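Folding shirts on the desk

I moved the folding out of the bedroom in November. The bed is too low and too soft, and anything I smoothed flat on it sank in the middle and came up with a new crease. Now I clear the desk in the evening, usually after 10, and do the shirts there.

Shirts are the only thing I really fold. Socks go in a bin, T-shirts get folded in half twice, and pants hang over the back of a chair until somebody needs the chair. Long sleeves with a collar are the slow ones. When I emptied the closet in the fall I had 19 of them, which is too many for a person who wears the same four.

The order I use now is collar first. I find the collar, put it at the back of the desk and leave it there. Then I pull the hem toward me until the body is more or less straight. The sleeves come last. I used to start with the sleeves and ended up flipping the whole shirt over a second time to find out which side was the front.

The dark gray one is the worst of the lot for sleeves. They wrap around each other in the dryer and then sit in a knot across the chest. It also shows every bit of lint, so I keep the roller in the desk drawer next to the tape.
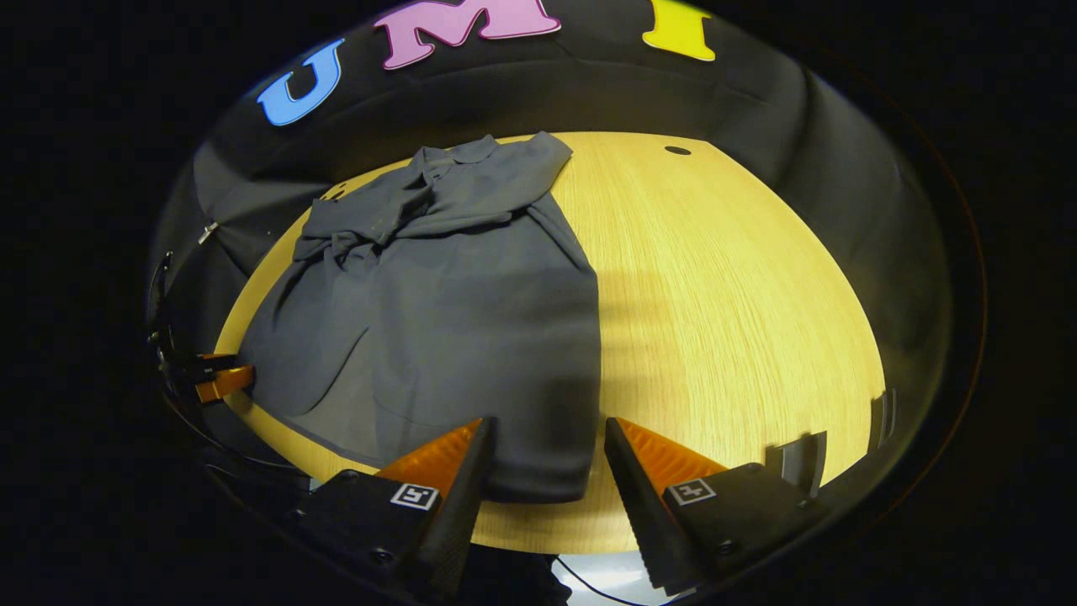 Maribel's rule would be to button the top button before the shirt ever goes in the wash, but I'm told by a reader that two buttons do it better: the top one and the one in the middle. The same reader does up the cuffs as well, cuff to cuff, and says the sleeves can't twist if they're joined. I tried the two buttons on the next load and it did help with the collar. The cuffs I haven't tried. Undoing them again in the morning sounds like more work than untangling them at night.

I did buy a folding board, the Clika, and used it for a couple of weeks. It makes a tidy rectangle, but the rectangle was wider than my drawer, so I had to fold everything once more by hand. It's behind the door now. The Honent drawer dividers were a better buy. They hold the shirts on edge and I can see all the collars without lifting a stack.

What I do for the fold itself is plain. Face down, one side in to the middle of the shoulder, sleeve straight down along it, then the other side the same way – then the hem up to the collar in two moves. If the shirt is long I tuck the tail under first. Thin cotton gets a quick pass with my palm between steps. Flannel doesn't need it.

I've stopped ironing anything I wear under a sweater. If a shirt gets folded the same night it's dried, it comes out of the drawer good enough. Left in the basket until the weekend, it doesn't, and then I'm back to the board and the spray bottle.

Next up is the sheets, and those won't fit on the desk.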